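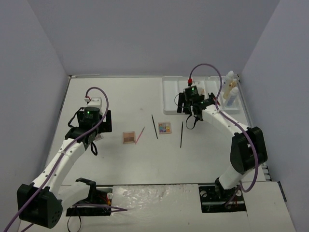 Sevano Duty Belt Flashlight: review after one winter and one summer

I work as a security patrol officer at a freight yard, mostly at night, and before this I was nine years in the municipal police of a small town. So I have carried many flashlights. My old one died in December, when I dropped it from the stairs of the gatehouse, and my supervisor, Bleddyn Harries, suggested the Sevano. He had bought one for himself and was satisfied with it.

The flashlight has three levels: 50, 300 and 1,000 lumens. For writing reports in the car I use the low one. The middle level is enough for checking doors, seals and license plates, and I stay on it for most of the shift. The high level is very strong, but the body becomes hot after several minutes and then the light steps down by itself. The manual mentions this on the last page, where few people will read it.

What I like most is the tail switch. It is large, and I can find it with winter gloves on. A short press gives the light, a long press changes the level. There is no blinking mode between the levels, and I thank the maker for this. With my previous flashlight I signaled to half of the truck drivers by mistake.

The holster is the weak part. The snap was already loose by spring, and when I got out of the car quickly the flashlight stayed on the seat. I wrote to the seller and received a new holster in one week, without discussion, but the new one has the same snap. My colleague Rosalinda Dumlao uses a Kramer holster with hers. It fits, only a little tight.

The battery is charged through a port under a rubber cover. I charge it every second shift. The cover does not close well if there is dirt in the groove, so please clean it with a toothpick before going out in the rain.

The price is fair for the light and too high for the holster. I would buy it again, and I would order a different holster on the same day.

Four stars of five.

Algirdas Venckus
September 12, 2022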